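2025-03-11
By Bethel Seyoum

I went to the open house at Gebreyes last week with one question, and it was the question my mother asked me on the phone the night before: can they do the dishes yet? I said I'd find out. I like to have a mission when I go to these things, otherwise I just eat the pastries.

Gebreyes has the second floor of an old shoe warehouse in Semmont, and you go up a freight elevator that takes its sweet time. There were 59 people signed up for the afternoon tour and I think most of them were in the elevator with me. Fuad Jemal met us at the top with name stickers and a warning that the coffee was strong (it was, and I had two).

The first stop was the shop-floor side. They've built a fake stockroom in there, with shelves and totes and a packing bench, and a program they call Flidedine runs the arms. The job was to take boxed light bulbs off a shelf and put them in a tote. It did this very well! It also did it very slowly. A kid next to me started doing the same job in the air with his hands and finished long before the robot did. Still, it didn't drop a single one while we were standing there, and Asnakech Alemneh, who looks after that bench, told us it had gone 114 boxes the day before without anybody stepping in. I'd hire a person with that record.

Then came folding. Towels, fine. Dish towels, very nice, nicer than mine. A fitted sheet went badly and I felt a lot of sympathy – I have never folded one either, I roll it up and shut the closet door on it.

The dishes, Mom, I'm sorry. They had a rack and some plastic plates and no water anywhere. Berhanu Mersha said wet things are on the list for August and changed the subject, nicely.

The part I keep telling people about is the trash. I walked over to the housekeeping corner expecting vacuuming and got bin liners instead, and I stayed there so long I missed the second pot of coffee. Think about what your hands do with a trash bag. You find the opening, you shake it, you get the edge over the rim, and the bag fights you the whole way because it's thin and it sticks to itself. A box stays the shape of a box. A bag is a different shape every time you touch it.

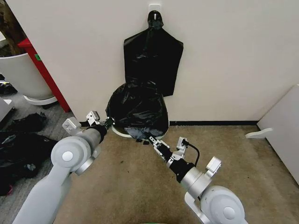 Two arms, a trash bag over the round white bin and another hanging on the wall. Left gripper has hold of the edge.

I asked Neusa Falcão what the hard part is and she said "knowing where the edge went." She also said a bag that has trapped some air is a whole separate problem from a flat one, and I believed her. We all got weirdly invested. Somebody behind me was whispering "other side, other side" at it.

So would I have one at home? Not this year. I'd take the stockroom one if I ran a store and could let it work overnight with no one waiting on it. For the house I'd want it faster and I'd want it to do the sheet.

Asta, the cafe downstairs, gives you a discount on soup if you're still wearing the name sticker. Get the lentil.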